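4.2 Short names and the pull of the family
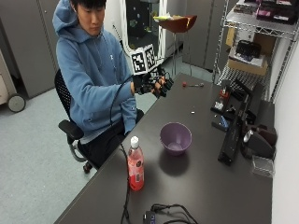 Figure 9. Seated at the table with the glove and tracking marker on.

We had rather expected, when we began reading through the Postthorpe registers, that parents would follow the famous, and that a new prince or a well-loved singer would send a little wave of namesakes through the town the following spring. There is some of that, and very pleasant it is to come across, but the 3426 entries we were kindly allowed to read tell a quieter story. Grandparents matter a great deal more. Where a first name was shared with anyone we could trace, it was most often a grandfather's, and it was frequently tucked into the middle, where it could please the older generation without being shouted across a playground.

The 200 families who wrote back to us were wonderfully generous with their reasons (one letter ran to nine pages, and we enjoyed every one of them). Four of them had settled on a name before January and then changed their minds at the register office door. Chaturvedi, in his earlier study of Jostby, found much the same wavering, and put it down to relatives; Rastogi thinks the baby's face has more to do with it. We lean towards Chaturvedi, though our letters give both of them something to work with, and we return to the question of nicknames in section 4.3.

Last updated: 7/26/25
Contact: Ravindra Chaturvedi and Narendra Rastogi | © The authors | Back to top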